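The rulebook at Bokitlow's fabric-handling lab fits on one sheet of paper, and the lead technician is thrilled about that. "Nine rules! Everyone knows them by heart," she says. Her favorite is number 6: cables get tied down at the base before the arms get power. "I'd put that one on a T-shirt."

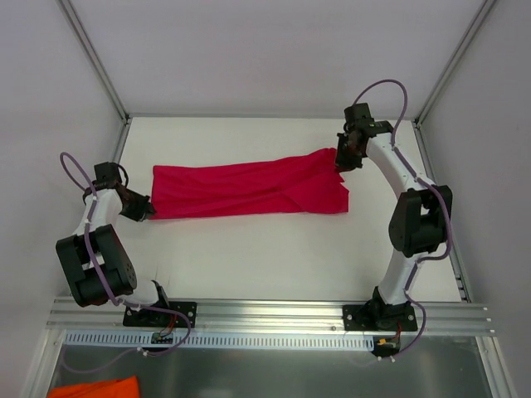 Two arms at work on a strip of red fabric at Bokitlow.

Rule 2 caps every session at 30 minutes, then hands off and a look at the grippers. The team borrowed it from Flosora and has logged 800 sessions under it since March. "You get tired and you start skipping steps, I do it too," she says.

What would she add next? "Naming folds. We say 'flap,' the Flivinham people say 'tuck,' and then we compare notes and it's a mess. I love arguing about it, though."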